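Grasp notes, part 6: thin objects

The Jarkgate checklist was written for blocks and cups, and thin objects get a single line in it: "grip near center." For chopsticks that line is not enough. I have been rewriting the section over the past month and these are the rules I now work to.

Close on the stick with the pad ribs in full view. If the stick sits past the end of the ribbing, open and go again. Do not correct by squeezing harder. A round stick under too much force rolls to the pad edge, and the log still reads it as held.

With two grippers over one basket, each side keeps to its own stick until both are released. The Drutby draft allows handover in mid-air. I do not, at least for anything this narrow -- the tips meet before the pads do.

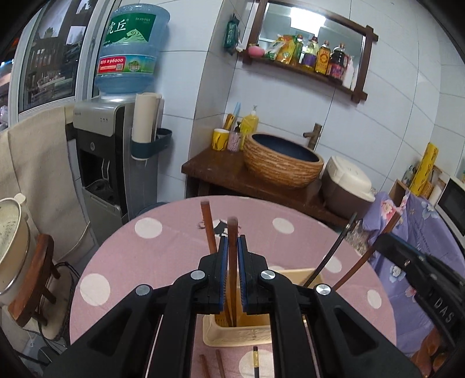
Chopstick task, two grippers, basket on the pink polka-dot cloth.

Mixed sticks stay mixed. Sorting by color before a run makes the set look cleaner and the data worse. Sticks on the cloth are part of the start state and get logged as such.

Pads: wipe every 30 episodes, inspect at 200, replace in pairs. Brandes sells them singly, and a new pad facing a worn one pulls the stick off axis.

A drop does not end the episode. Two drops of the same stick do. Pruvport counts it differently, so convert before merging their logs with ours.

Still open: minimum jaw gap on approach. I have it at 6 mm and don't like it much.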